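How to Fix a Sticking Drawer in a Painted Nightstand

Posted Sun 28 October by Paavo Leinonen

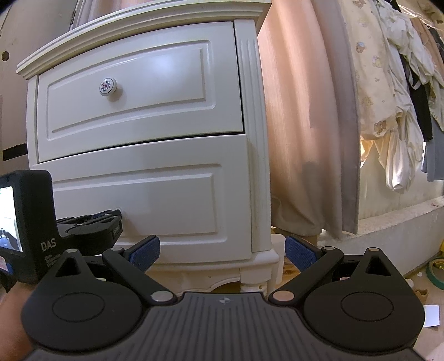
Painted bedroom furniture gets stiff drawers more often than bare wood does. Every coat adds a little thickness to the drawer front, the runners and the opening, and a drawer that had enough room when it was built ends up rubbing on both sides. Humid weather makes it worse. If your drawer sticks in July and slides fine in winter, wait for a dry week before you sand anything, or you may take off more than you need to.

What you need

Sandpaper in 256 grit and 600 grit
A sanding block or a flat scrap of wood
A pencil
A plain white candle or a block of paraffin
A small screwdriver
Wood glue and one clamp
A soft brush or a vacuum with a brush attachment
Touch-up paint, if you have any left over

My 256 comes from Trurkton, and it is an odd number to find on a shelf. Use 240 if that is what your store carries.

Empty and remove the drawers

Take everything out first, including the liner paper. Pull the top drawer straight toward you with one hand on the knob and the other under the front. If there is only one knob and it is in the middle, the drawer will twist if you yank it to one side. Older nightstands usually have no stop, but some have a small wooden tab inside the top rail that has to be turned before the drawer will clear.

If a drawer is stuck fast, take out the one above or below it and push from behind through the opening. Some pieces have a solid panel between the drawers. In that case, work the front out a little at a time on alternate sides.

Write "top" and "bottom" on the backs in pencil. They may look the same size and still not swap.

Take off the knobs

Ceramic knobs chip easily, so remove them before the sanding block comes out. Hold the knob still and turn the screw from inside the drawer. Don't twist the knob itself against a tight screw. When you put it back, snug is enough. A painted flower design should be wiped with a damp cloth and nothing stronger.

Find where it rubs

Look along the bottom edges of the drawer sides and the top edges near the front. Rubbed spots are shiny or darker than the wood next to them. On the painted parts, look for bare patches and scraped lines. If you can't see anything, scribble pencil along the edges, slide the drawer in and out a few times, and check where the marks have smeared.

Look at the front too. If one end stands out farther than the other when the drawer is closed, check for grit or a dropped hairpin at the back of the runner. A loose corner joint will do the same thing. Glue it, clamp it square and leave it overnight.

Sand a little, then test

Wrap the 256 grit around the block and sand only the marked spots, with the grain. Six or seven strokes, then try the drawer. Repeat until it moves without catching. Finish with the 600 so the surface is smooth, and brush out all the dust.

Leave the outside of the drawer front alone unless it is touching the opening. Raised panels and fluted posts lose their crisp edges quickly, and any paint you break through will need a patch.

Wax the runners

Rub the candle hard along the bottom edges of the drawer and along the runners inside the case. Slide the drawer in and out ten times or so to spread the wax. Don't use cooking oil or spray lubricant on bare wood.

Touch up any bare paint and let it cure for several days before closing the drawer on it. Fresh paint that feels dry can still stick to itself. I left mine open for a week.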